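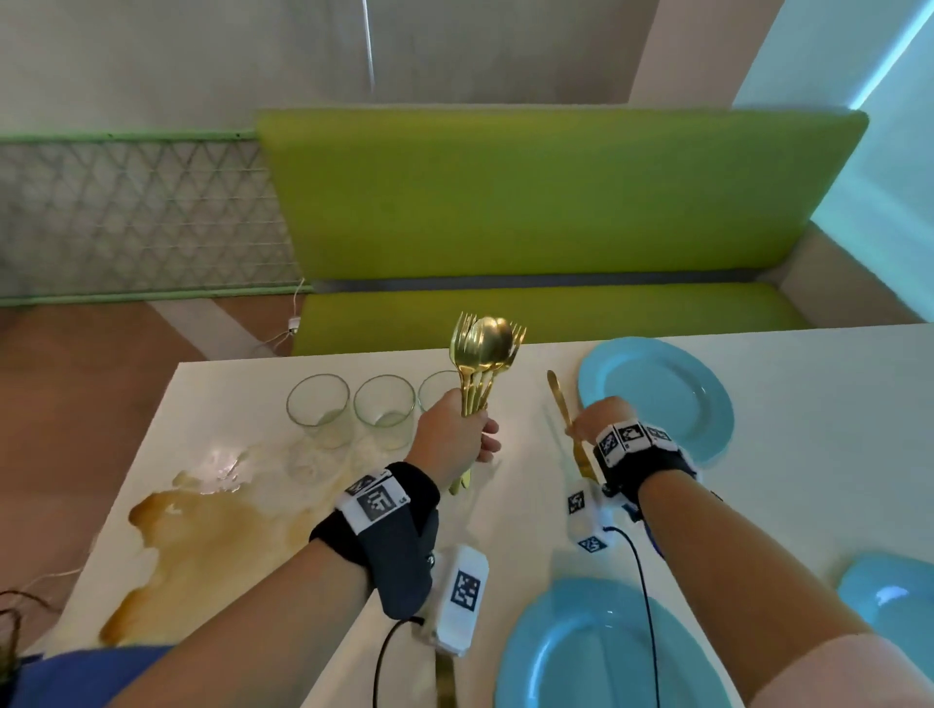 Couverts dorés, table blanche.

Vérifier un destinataire avant une exportation de biens à double usage

La présente fiche s'adresse aux entreprises de Nendavville qui expédient du matériel hors du territoire.

1. Relever la raison sociale complète du destinataire, ses anciens noms et son adresse.
2. Rechercher chacun d'eux dans le registre Kendetum, qui recense plus de 200 entités visées par des mesures restrictives.
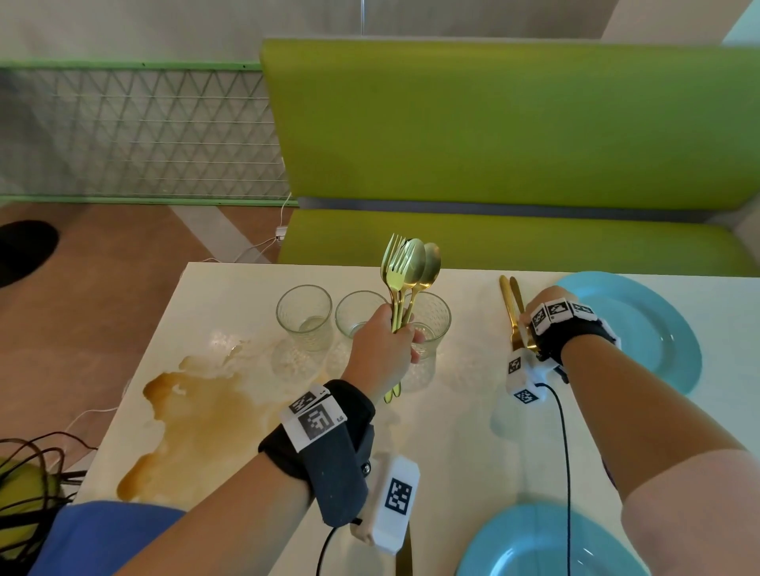 3. En cas de concordance, même partielle, suspendre l'envoi et remplir le formulaire 473 - la rubrique 7 concerne l'utilisateur final.
4. Transmettre le dossier au guichet Lerkow. Le délai de réponse est de 27 jours.

Les pièces sont à conserver avec la déclaration d'exportation.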